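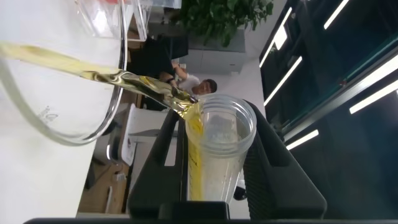
What is the Rokero?
A home-built two-finger robot gripper with a small camera at the wrist, made for holding cups, jars and other kitchen-size things while something is poured into them.

Rokero (gripper)

The Rokero is an open gripper design that came out of the Wotholm shared workshop. First version by Valter Ljungberg and Hjørdis Torvik. Later work mostly Kartini Yusof (fingers, pads) and Gøran Isaksson (software). Plans are free to copy. No kit is sold, though Notent sold the bare control board for a while.

Name

From a misspelled label on a parts bin, according to Torvik. Ljungberg has given another story. Not settled. Early notes just say "the hand" or "hand 2", which makes them hard to search.

History

Started as a jar opener. The jar opener never worked well, the lid kept slipping and the motor mount cracked, but the fingers were good and got kept. Torvik moved them to a secondhand arm that Holger Løken had been using for a plotter. First cup held and lifted in June, a paper one, crushed on the second try.

The plans were posted on 29/04/2020 after a long cleanup of the drawings. That release is the one most people mean by "Rokero". It has one known mistake: the drawing for the left finger shows the beveled edge on the wrong face. Several builds copied this. They work, but the finger rubs on the base bar when fully closed.

Design

Two fingers on one shared rail, driven by a single motor through a belt. Fingers do not match, on purpose. One is a long thin plate with a beveled edge. The other is a wider block with a ribbed face. The plate gets in behind a cup standing close to a wall, the block does the gripping. Yusof tried two blocks and went back.

Travel is 12 centimeters fully open. Most drinking cups fit easily, a wide mixing bowl does not.

The base is a black bar across the bottom of the hand with the connector in the middle. Connector placement gets complaints. It sits where drips end up, and the original has no cover. The usual fix is a strip of bike inner tube folded over and held with a zip tie. Løken's version uses a cut down bottle cap, works about the same, looks better.

Camera

A small one, fixed at the wrist and looking out past the fingers. The view is often sideways or tilted depending on how the arm is turned, and the software makes no attempt to level it. Isaksson left it that way so that up in the picture always means the same thing for the hand. New users find this confusing for the first evening.

Wide lens. Anything close looks huge and the rest of the room comes along too. Focus is set by hand and locked with a dab of nail polish.

Pouring

Best known use, and the reason most builds exist. The hand holds the receiving cup. The pouring vessel can be held by a person or by a second arm.

Water is the usual first test. Oil is harder. It comes off the lip in a sheet that folds and swings before it narrows, and it clings to the cup wall on the way down, so the level in the middle is a poor guide to how much has gone in. A clear cup and clear oil also give the camera very little to work with. Yellow cooking oil is easier to see than mineral oil. Some builders add food coloring, which does not mix into oil and just makes dots. Candle dye works.

The Wotholm notes give these settings for a thin plastic cup:

Grip force 4 on the dial, no more, thin walls fold in
Close slowly, stop at first contact, then one small step
Cup rim well above the top of the fingers
Target amount 200 milliliters
Wait 40 seconds after the stream stops before reading the level

The last one is for oil only. Water can be read right away.

Spills are normal. Torvik's page advises a baking tray under everything and old towels on the floor, and says to unplug the base before wiping it. Dish soap on the ribbed pad, warm water, dry it fully. An oily pad loses most of its grip and the cup will slide down during the next run without any sound or warning.

Software

Runs on an ordinary laptop. Three parts: hand control, camera, and a recorder that saves the two together. The recorder is the part people like. The hand control was rewritten once, the second version drops the old menu and uses a plain text file for settings. Old settings files will load but the force values mean something diffrent, check them before closing on anything breakable.

No automatic stop for overfilling in the main version. Isaksson has one in a side branch which watches the rim for a change in brightness. Works in daylight. Under ceiling tubes with dark windows nearby it gets fooled by reflections and stops early.

Variants

Fjeld. Shorter fingers, heavier base, for desk use. Same motor.

Rokero wide. Løken's. Longer rail for bowls and pitchers. The belt sags in the middle and needs an idler, which is missing from the parts list.

Unnamed soft pad version by Yusof, silicone over the ribbed block. Good on glass, picks up lint. Mold drawings were never posted, ask her.

Known problems

Belt creep after long use, fingers drift open a little. Re-zero before each session.
Screws on the plate finger come loose, thread lock recomended.
Camera cable too short on most arms.
Beveled edge drawing, see History.

See also

Fjeld (gripper)
Wotholm workshop
Notent control board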